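Why are white things white?

When I was six I had a tin of coloured pencils, and the white one was always the longest. I never used it. I couldn't see the point of it! You draw with it on white paper and nothing happens. I decided white was what you got when somebody had forgotten to put the colour in.

I was wrong, and I'd like to tell you why, with a bit of help from your kitchen cupboard.

What's in sunlight?

Start with light. The light that comes from the sun looks plain, as if it had no colour in it, but it's a mixture. Red, orange, yellow, green, blue and violet are all in there together, travelling at the same time. When they reach your eyes in one big jumble, your brain says "white". When raindrops split them up you get a rainbow, and a thick piece of glass with slanted sides can do the same (so can the edge of some fish tanks, which is how I first saw it, on my aunt's carpet).

Now think of a tomato. Sunlight lands on it with all its colours. The tomato's skin soaks up most of the green and the blue and bounces back mainly the red. The red goes into your eye, and you see a red tomato. A leaf bounces back more of the green. A black sock soaks up nearly everything and bounces back hardly anything.

And a white thing? It sends almost all of the colours back, still mixed up together, in every direction. So my pencil had the lot. I did feel a bit sorry for it after I found out.

But a mirror does that too!

Good point. A mirror also bounces back nearly all the light, and a mirror isn't white. The difference is in how neatly it does the bouncing. A mirror is very smooth, so light comes off it in tidy straight lines and you see your own face. A sheet of paper is rough. It feels smooth to your finger, I know, but your finger is enormous compared with light. Under a microscope, paper is a tangle of tiny fibres like a heap of spaghetti. Light goes in, bumps about from fibre to fibre and comes out any old way. Your face gets thoroughly scrambled, and all you have left is white.

Scientists call this scattering. It's a good word and it means what it sounds like.

The see-through secret

My favourite bit comes next, because it sounds like a fib. Lots of white things are made of stuff that has no colour at all.

Snow is made of ice, and a clear ice cube is see-through. Pick up one snowflake on a dark glove and look closely – it's like a little window. Pile millions of them up and you get white. Every flake has edges and there's air in between, and each time light meets an edge some of it bounces off. With that many edges, hardly any light gets through the pile in a straight line.

Salt is the same. One big grain of sea salt can be nearly clear, and a bowl of table salt is white. Sugar too. Clouds are made of tiny drops of water, and you know what colour water is in a glass. The froth on top of your bath is only water and a bit of soap with air in it, and that comes out white whether the soap was pink or green, or very nearly.

Even a polar bear is at it. Its long outer hairs have no white colouring in them at all! They're see-through, and the light scatters about in them until the whole bear looks white, or a bit yellowish if it's an old bear or a mucky one.

Try it yourself

You'll need 2 sugar lumps or a spoonful of ordinary sugar, a piece of kitchen roll, some cooking oil and a plate.

Crush the sugar with the back of a spoon and look at it next to some you haven't crushed. The smaller the bits, the more edges there are for the light to bump into, and the whiter it gets. That's why icing sugar is so very white.

Next, put one drop of oil on the kitchen roll, wait a minute and hold it up to the window. The oily patch lets more light through. Oil has filled the little gaps where the air was, so light can slip through the fibres without bouncing so much. My friend Léonie Hervieu did this with her class in Boklow and says to do it before anybody has put on a clean jumper.

Is white always the same white?

Not a bit of it. Go to a paint shop and look at the little cards. You'll find whites that are slightly pink, slightly yellow and slightly green, with names like Oatmeal Morning. And one white thing can change during the day. Fresh snow at noon, snow at sunset and snow under the trees all look different, and the snow hasn't done anything. The light falling on it has changed. Outside on a bright day, shadows on snow often look blue, because they're lit by the blue sky while the direct sunshine is blocked.

Painters have known this for ages. If you paint a snowman and use only white, he disappears into the page just like my pencil did. Try a very pale blue or grey for his shady side and he'll go round and fat straight away.
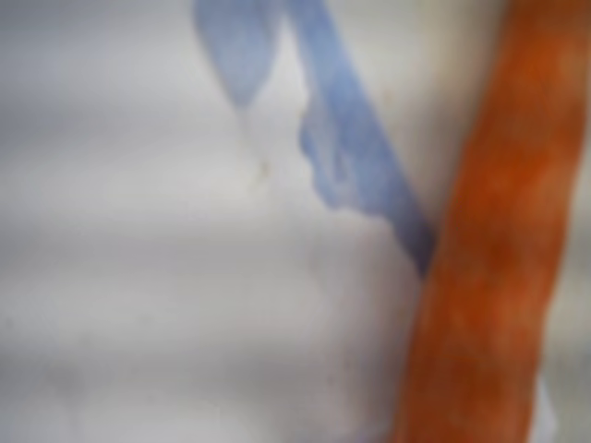 Folds are another lovely place to hunt for different whites, and you needn't wait for snow. When a white thing is creased, some parts of it catch more light than others. The gentle ripples in my picture show up as two soft grey bands, with brighter white between them, and there's a cool bluish look to the shading as well. I can't tell you if it's paper or cloth, but either would do. The blue mark near the top is proper blue, so compare the shadows with that and you'll see how faint their blue is. Then scrumple up a clean sheet, flatten it out by a window and see how many sorts of white you can find in yours. Take a pencil and try to match them, and do give the white one a turn.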